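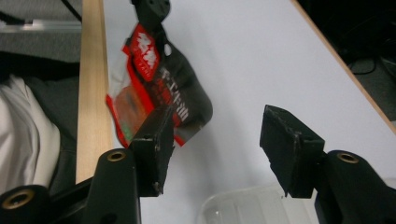
Black gripper, jaws open, white tabletop

Cuautle: suspense films on the big screen
Progress report to the Skallik Fund
18/09/2018

1. Period covered
This report covers the work since our last report, up to the end of the summer break. It follows the headings in your guidance notes. The budget sheet has been sent separately.

2. What we said we would do
The grant was given for a season of older suspense films at the Floritine, with a printed booklet and a talk before each screening. We also agreed to run a discussion group for people who had not been to the cinema for some time, and to take one film to Skomberg, where there is no cinema.

3. Screenings
The first part of the season is finished. We showed 4 films, all of them set mostly inside one house. The programme moved from a stage adaptation to a later colour film, so that people who came to all of them could compare how the same kind of story was handled over time.

The second film had to be moved back when the distributor sent a copy with no subtitles. We had advertised it as subtitled and did not want to show it without them. The right copy came from another supplier at a higher price, and the difference has been taken from the travel line. People who had booked were offered a refund or a seat on the new date, and most took the seat.

Tickets were kept at the price in the application. The third film sold out. The last was the weakest of the four for sales — it ran against the outdoor concerts in July, and we should have checked the town calendar before fixing it.

4. Talks
Each film was introduced from the front of the auditorium before the lights went down. The talks were planned to last ten minutes and the first ran to more than twice that. After comments on the feedback cards we moved the longer material into the booklet and kept the spoken part to who made the film, when it was made and what to listen for. Endings are no longer mentioned. Several people had asked for this, one of them in capitals.

5. Booklet
We printed 1,000 copies. Of these, 500 went to the Floritine for the foyer and the box office, and the rest are being shared between the library, the college and the Skomberg hall. There is a mistake on page six, where the running time of the third film is given as that of the second. A correction slip has been put into the copies still in store.

The essay on music in the booklet is shorter than planned. We could not clear two of the stills we wanted and the text leaned on them, so it was cut to fit one page.

6. Discussion group
The group meets in the upstairs bar at the Floritine before it opens to the public. Some of these films deal with bullying and control inside a marriage, and we asked a local support service to read our notes in advance. They suggested a short line on the listings page and a contact number on the back of the booklet. Both are now in place.

The bar has no lift. We have asked the cinema for the use of the ground floor room from the next meeting and are waiting for an answer.

7. Skomberg
This screening has not taken place yet. The hall has 60 seats and a good blackout, but the sound was poor when we tried it, with a lot of echo at the back. We have had a quote for hiring two extra speakers and some heavy curtain. It is within the budget. The film is chosen and the licence has been applied for.

8. Changes to the budget
Film hire is over, travel is under, and print is as planned. No change to the total is requested. We would like your agreement to move the unspent part of the design line to equipment hire for Skomberg.

9. Next steps
Confirm the Skomberg date with the hall.
Book the second part of the season, checking local events first.
Reprint the feedback cards with more room for comments.
Send the final list of titles to Skallik once the licences are signed.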